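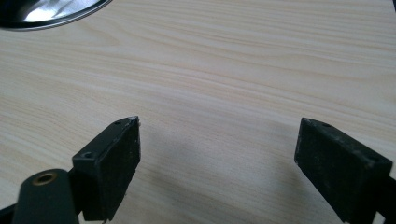 Rin Nagano asked after our last report if the number of demonstrations is still the right measure for this grant, or if we should report how different they are from each other. We discussed this question for most of February, and this report tries to answer it.

Sturnico data collection, progress report to Pullness
Prepared by Valter Lindholm

1. Work done in this period

We recorded 2,420 demonstrations with the hand-held grippers. Of these, 62 were removed at the review, in most cases because the recording started too late. The rest is stored at Jendska and a copy is kept in Chiba.

The present task group is kitchen utensils. A person works at the table with one gripper in each hand, and the utensil stand is placed on the table between the hands. The task is to take the ladle from its hook and later to hang it back. We chose hanging tasks because the learned policy was weak on them in the first test, especially in the last centimeters before the hook.

Each demonstration must begin with the fingers open and away from the object. In the first weeks our operators did not keep this rule well, and many recordings began when the fingers were already close.
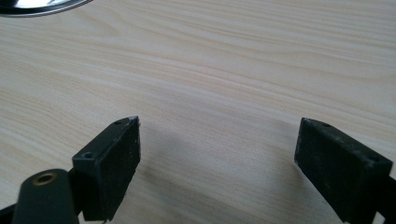 We therefore wrote the starting position into the operator instructions, and Thanakorn Hemmin repeated the training with all operators. The share of rejected recordings has become lower after this. We also ask the operators to change their approach angle between demonstrations, because the policy otherwise learns only one path.

2. Difficulties

The handover between left and right hand takes more time than we planned. New operators need 3 sessions before their movements become calm enough. Also, the labeling of failed attempts is not uniform. One reviewer marks a slip as a failure, another one accepts it if the ladle is caught again.

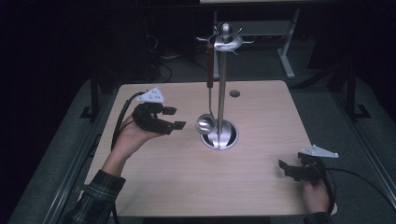
Young-sook Ha suggests to keep the slips with a separate label, as a policy that has never seen a recovery cannot learn one. We agree with this and will use the new label from the next batch.

3. Next period

Cosmin Lungu will train the policy again on the full set and compare it with the first test. We will add 2 more utensils to the task group. For the question of variety, we propose to report the starting positions and approach angles together with the total number. We ask Pullness to confirm this change before the next payment date.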